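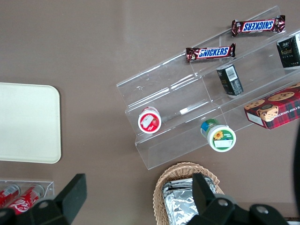 Elsa Juntunen, workshop notebook, Sat 28 March
Copied to: Aatos Hyvönen, anyone else with a key

Snack stand, second attempt. The stand is the clear acrylic one, stepped, and it now lives at an angle on the brownish table because every other way round it catches somebody's elbow. I have stopped apologizing for the angle. Dvořáček says it looks like a shop that is closing down.

Stocked it with what the Hendport order left us. Snickers at the top, two of them in sight, one reading the right way up and one upside down. Aatos believes all lettering should face the customer. I asked him who the customer was and he said "in principle, everyone," so I left it. The lower bar sits right at the back edge of its shelf. A candy bar is a slippery object on acrylic, and the crimped ends don't grip anything.

The dark boxes with the gold printing look very grand for what they are. One is standing on the upper tier next to the Snickers, which is where I wanted it. The one on the middle tier is tipped and showing its barcode to the room. I'd call that half a success. They are light for their height and I think they need to lie flat or have a neighbor to lean on.

Cookies: red tartan box, photographs of the cookies on top in case of doubt. It is far and away the best behaved item on the stand. Big flat base, doesn't care what shelf it's on. If everything came in a tartan box I would have gone home at lunch.

Tubs: the usual problem. Round things on a narrow step with a lip. The one with the white lid and the bit of fruit on its label is on its side near the front of its shelf, and I am going to write down that this is a valid way to store a tub. It can't fall over any further. Aatos wants them upright so the lids show. Upright they take up more depth than the lower steps want to give, and they go over when someone leans on the table, and then we are all under the table.

Things to try Monday:
- Strip of shelf liner on each step. There is a roll from Bruvden in the second drawer, under the cable ties. Clear, if it's the one I'm thinking of. If it's the green one, no.
- Tubs on the bottom only, both of them, lying down, lids to the left.
- Turn the dark boxes so the barcodes go to the back.
- Heavier stuff low. I know. I wrote the same thing last June and then put the candy at the top because it looked nice.

Receipts: the Hendport one is 74 with delivery, stapled inside the back cover. The Drastar one is missing. Whoever had it last used it as a bookmark, and I have looked in all the books I was prepared to open. Order number ended in 1074, if that helps anyone search their mail.

Honesty box: 12 in coins and a button. Same button as before, I think. I put it back in.

Note on wiping the stand, as it came up again. Damp cloth, no spray. The spray leaves a haze and then the shelf edges, the only part of the thing you can really see, go dull and people start putting mugs on it — they honestly don't notice it's there. Dvořáček has done this twice and denies one of them.

Aatos, in pencil, later: upside down one is still upside down.
Me, in pen: yes. Eat it, then.

Left to do before I lock up: shelf liner out on the bench so I see it, lid back on the marker, find the other half of the tape dispenser. Table stays where it is.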